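Doucet Offers Sarine, a Remote-Driving Kit for Teaching Robots, and Asks Buyers to Test It Hard

Doucet today opened orders for Sarine, software that lets a person steer a simulated robot by remote control and saves the drive as a lesson. The company makes no claim that a robot taught this way is ready for a real sidewalk. Too many demos in this field have been sold as finished skills, and Doucet has sat through its share of them.

The first Sarine set holds 2000 drives recorded in a simulated city plaza, with low views across open paving and walls on several sides.
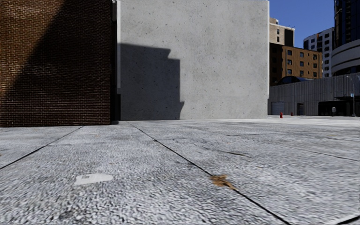 Everett Kincaid doubts that the number means much. Two thousand drives by the same few operators, he said, may teach a robot those operators' bad habits and very little else, and he would want to see the failed runs before paying for the good ones.

Doucet agrees with part of that. Failed and abandoned drives ship with the set, labeled as such. Each operator works from the robot's view only, with a hand controller, and gets two tries at a route. The second try is kept even when it is worse.

Some drives include a simulated pedestrian. Operators were told to give way and left to decide how. They did not all decide the same thing, and Doucet has not averaged out the differences.

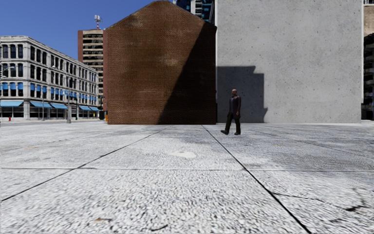 A man walks across the simulated plaza in front of a brick building and a concrete wall.

Lastitz, which builds delivery carts, will run its own trial starting in July with Sarine build 3003. Doucet will publish the results whichever way they go. An earlier trial with Stasico ended without a clear answer, and the company does not count it as a success.

"Steering a robot past a bench is easy for a person," said Leanne Heywood of Doucet. "Whether the robot picked up anything from watching us is a separate question, and I'd be wary of any vendor who says it's settled."

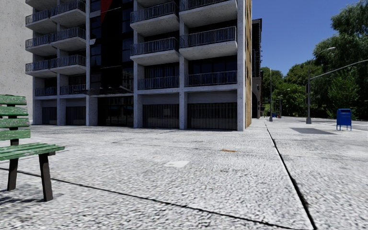 Simulated plaza with a green bench, a blue mailbox and an apartment building.

Sarine is sold by the seat. Trial copies are limited to one plaza and come with the full set of failed drives. Requests go to the Doucet sales desk.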